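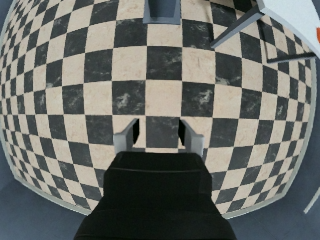 Sumathi Unnithan put it to us early on that a learner fed only tidy examples will be lost the first time its hand starts in a slightly wrong place, and she wanted to know what we planned to do about it.

Her question shaped most of what we describe in this section, and we are grateful she asked it before we had gathered very much!

Figure 1. Simulated wrist view with the fingers open and nothing between them, over the checkerboard floor.

4.2 Gathering the examples

We collected 749 runs in the Kuleo simulator, all steered by hand, and kept 700 of them for training (the other 49 were set aside to check our work as we went along). Before each run the arm was moved to a fresh starting pose, so that the learner would meet the floor and the furniture from many different sides. The wrist view bends straight lines quite strongly, as Figure 1 shows in the rows of tiles, and we left that bend in place. Flattening the picture would have cost us the outer part of the view, and we had grown rather fond of having it.

Every operator did 5 practice runs that we threw away, and then worked in sittings of 50 runs at most, with a good long break afterward. Karthik Pramanik went through the saved runs and marked the moment at which the fingers began to close, a slow job that he did with great patience. We return to these marks in Section 4.3, where they are used to split each run into an approach and a grasp.

Filed under: Robot Learning, Simulation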